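**Sunday, late**

Rain gauge this morning: 5 mm, all of it overnight. Barometer flat. Pressure in the tank shed unchanged from yesterday, so the non-return valve is holding and I can leave it alone.

Main job was the sourdough log. I have been keeping two starters since the spring, one fed on the strong white from Mahlangu and the other on their wholemeal, and the notes have got out of step with the jars. Both now relabelled on the lid and on the side. The white had risen well above the band by breakfast and smelled of yoghurt. The wholemeal had risen and gone back, leaving a tide mark on the glass, so it was ready some time before I got up. I will feed it later in the evening from now on and use cooler water.

The dough was mixed at 10.20. Strong white with a little rye, water held back at first, salt in after the rest. I used the lower water figure this time, as last week's loaf spread on the stone and the base was pale. Handling was noticeably better. The dough came away from the sides by the second fold and kept its edge for a few minutes afterwards, where last week's went slack almost at once.

Folds at half-hour intervals, 4 in total. The kitchen was cold until noon and I did not want to run the heater for the sake of a loaf, so the first rise went in the airing cupboard with the door ajar. The probe thermometer in there reads one degree high against the glass one. I have written that on a strip of tape and stuck it to the probe, which I should have done in the summer.

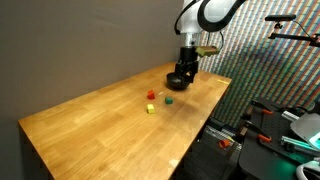 The first rise took longer than the table in the Unulham booklet suggests. Their table assumes a warm room and a starter used at its peak, and mine was a little past it. I went by volume in the straight-sided jar: a small piece of dough pinched off after mixing, pressed flat in the bottom, level marked with a rubber band. It is a better guide than the main batch, where the surface domes and the reading depends on where you stand. The sample reached the mark at ten to four. The main batch agreed, as far as one can tell by poking it.

Shaped at four. Pre-shape was tidy, final shape less so. I overdid the flour on the board and the seam would not close, so it went into the basket with the seam pinched and a gap at one end. Rice flour on the cloth this time in place of ordinary flour. Straight into the fridge, bottom shelf, to bake in the morning before work.

Between folds I went through the oven figures. The Jirano has never matched its dial. With the oven thermometer on the middle shelf, the dial at its highest mark gives a good heat after 58 minutes, and very little more after that. The maker's leaflet says half that time. The leaflet is presumably timing the air, and I am waiting for the stone. The light on the front goes out well before either is ready and I now ignore it.

The door seal has a flat section at the lower left corner. A strip of paper shut in the door pulls out there without resistance and grips everywhere else. A replacement seal is listed, part number 2794, written in the leaflet as 2,794 for some reason, and the parts counter could not find it with the comma in or out. I will ring them again and read them the model plate. Until then, a firm push on the door and no baking sheets on the left.

Nandi Venter telephoned at about lunch. She has moved to tins for everything except presents, on the grounds that a tin loaf fits the toaster. I cannot fault this. She is also using the Lilteo yeast, a pinch of it alongside the starter, and reports that it takes the uncertainty out of the second rise without much change in flavour. I have half a packet at the back of the cupboard and may try it on the wholemeal, where I have the most trouble. It would have to be logged as a separate series, or the results will be worthless.

We disagreed on steam. She throws water on the oven floor. I have stopped doing this after the enamel chipped, and use the lidded pot with the lid off for the last part. She says the pot makes the crust too thick. Mine was thick last week, but the loaf was also left in longer than planned while I dealt with the gutter, so the comparison is not a fair one. To settle it I would need two loaves from one batch, baked on the same day, weighed before and after. The oven only takes one pot. They would have to go in one after the other, and the second would have had the longer rise.

Gutter, for the record: joint over the back door still weeping in spite of the new clip. The fall is wrong. The bracket nearest the downpipe sits higher than its neighbour, so water stands at the joint. Packing out the other brackets would cure it but means taking down the whole run. Moving the one bracket is less work. Needs a dry day and the long ladder.

Supper was the end of last week's loaf, toasted, with eggs. The crumb has kept well. Close texture near the base, more open towards the top, which fits with the stone being too cool. Put in the log under last week's entry, with the date corrected, as I had it down a day early.

To do before the next batch:

- Rye is down to the last of the bag. Add to the Mahlangu order.
- Check the scales against the known weight - they drifted when the battery was low.
- Ring about the seal.
- Rinse and dry the basket cloth without soap.

Both starters fed at 9.45 this evening, wholemeal with the cooler water. Bands set on both jars. Alarm is on for 5, oven on at once, loaf in when the stone reads right and not by the clock. Wind getting up from the west, and I have brought the ladder in.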